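Cable tips from the robotics club bench

The Drundach club has been trying to get two arms to unpack and repack a box of computer odds and ends since the start of the school year. I help out in the shop and I was not a believer. I'm still not much of one. But watching a machine fight with a mouse cord does make you look at your own junk drawer, and a few things from the bench have made it home with me.

Wrapping
Don't wind a cord around your hand and elbow. It puts a twist in every turn and the cord remembers it. Lay it in loops, one over, one under, and close it with a strip of hook tape. Twist ties are fine for bread.

The kids wanted a printed winding jig. They spent 2 weeks on it. A coffee can does the same job.

Boxes
Fold the flaps all the way back before you start, and crease them hard. A flap that springs up will catch a sleeve as easily as it catches a gripper. If it won't stay, tape it to the outside of the box.

Shallow beats deep. Anything under the top layer of cords is lost to you, and it was certainly lost to the arms. The club went through 30 boxes before settling on one, and it was the size I would have picked off the shelf.

Adapters
Label them the day they come into the house. Masking tape and a marker, device name on one side. The club bought Rudedow printed tags, which look sharp and peel off in a warm room. Never go by whether the plug fits. Read the voltage.

Lifting by the cord
I tell everyone not to, and then the team built a whole routine on it. The argument was that a cord is easier to grab than a smooth round shell. Maybe so. At home, pick up the mouse. The spot where the cord goes in is where they fail, and a new mouse costs more than bending over.

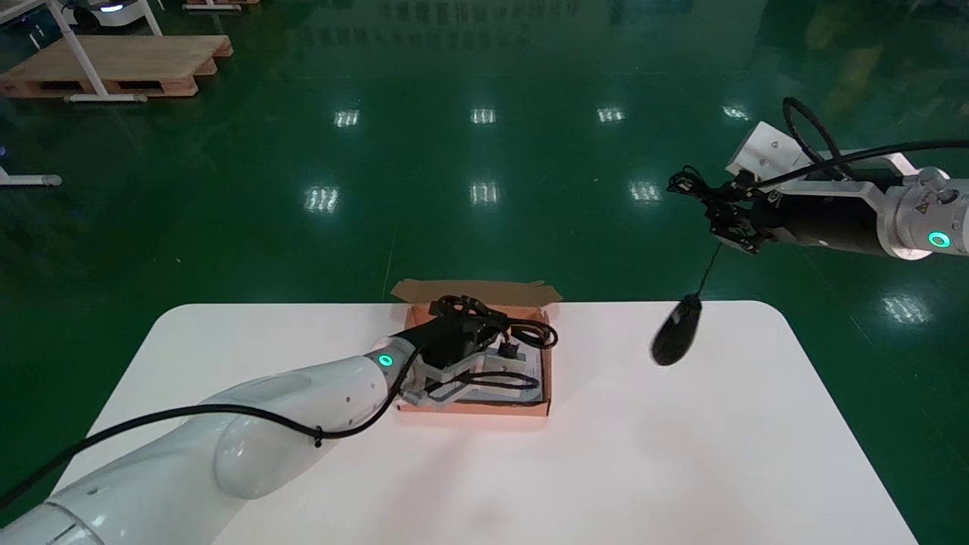

Hafþórsson wrote in after the first version of this page to say the cord pickup isn't as dumb as I make it sound: a mouse weighs next to nothing, the Braltstead team logged 158 lifts on one cord with no damage, and I should quit grumbling until I've seen one break. Fair enough. Call me at 1000.

Clips
If a cable has to follow something that moves, like a desk lamp or a sewing machine table, clip it and leave slack at each bend. Pull the thing to its farthest reach before you tighten the last clip. Small plastic clips are plenty.

Last updated 10 June 2018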